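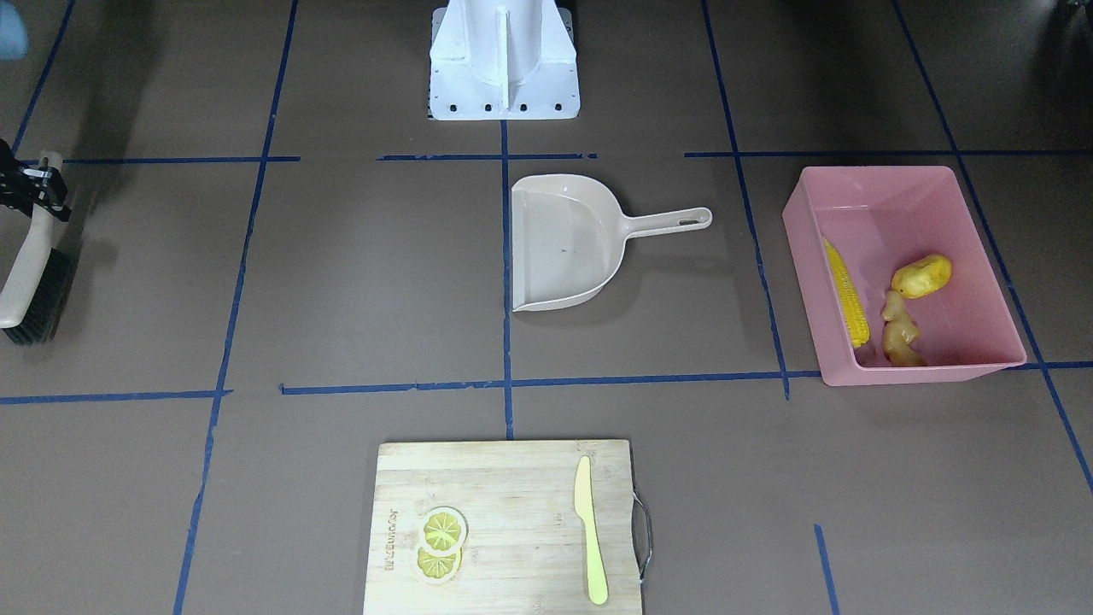
Brosse à manche beige et sol quadrillé de ruban bleu foncé

Accueil Actualités Tests Laboratoires Agenda

Cotine, un outil de suivi des citations pour les petites équipes

Cotine est un logiciel de suivi bibliographique édité par Serkasent. Il recense les publications d'un chercheur ou d'une équipe, relève les citations et calcule les indicateurs habituels. Je m'en sers depuis février pour préparer le rapport d'activité d'une unité de 15 personnes, après deux ans passés sur Zumari.

L'installation ne pose pas de difficulté. On importe une liste de publications, le logiciel propose des rapprochements et on valide. Les homonymes restent le point faible de ce genre d'outil. Pour notre unité, Cotine a mélangé deux auteurs qui portent le même nom et travaillent dans des disciplines voisines. La correction se fait à la main, article par article, et il faut la refaire si l'on recharge la liste depuis le début.
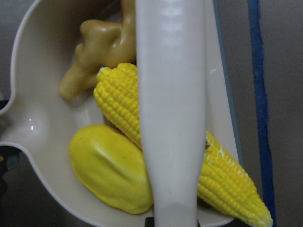 La carte des collaborations est la fonction mise en avant par l'éditeur. Chaque laboratoire partenaire y tire le tracé vers lui, plus ou moins selon le nombre d'articles cosignés. Chez nous, le résultat a un peu le contour du bol crème de la photo, arrondi mais irrégulier, avec un bord qui s'évase largement vers la gauche. Ce côté correspond à nos cosignatures à l'étranger. C'est lisible d'un coup d'œil, mais l'échelle n'est indiquée nulle part, et je n'ai pas osé mettre la carte dans le rapport sans y ajouter un tableau.

Les indicateurs sont corrects. J'ai comparé les totaux de neuf collègues avec ceux que donne Lombardi, la base à laquelle notre bibliothèque est abonnée. Sept concordaient. Les deux autres différaient à cause d'actes de colloque que Cotine compte séparément de la version en revue - un réglage permet de les fusionner, mais il est désactivé par défaut.

L'export fonctionne en tableur et en texte. 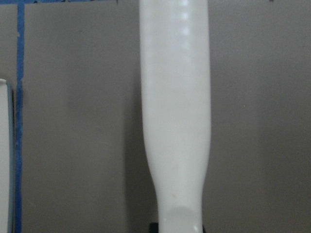

Il manque un format directement utilisable pour les dossiers d'évaluation, et les accents des prénoms disparaissent parfois dans la version texte. L'assistance m'a répondu en six jours, avec une solution provisoire qui convient.

Côté prix, la licence d'équipe est annuelle et l'essai gratuit dure 15 jours, ce qui est court pour vérifier une liste un peu longue. Zumari reste plus complet pour les brevets. Pour une petite unité qui publie surtout en revue, je garde Cotine, en relisant les homonymes avant chaque export.

Note : 6/9

Ce site utilise des cookies pour mesurer son audience. Accepter Refuser

Contact Mentions légales Tous droits réservés Haut de page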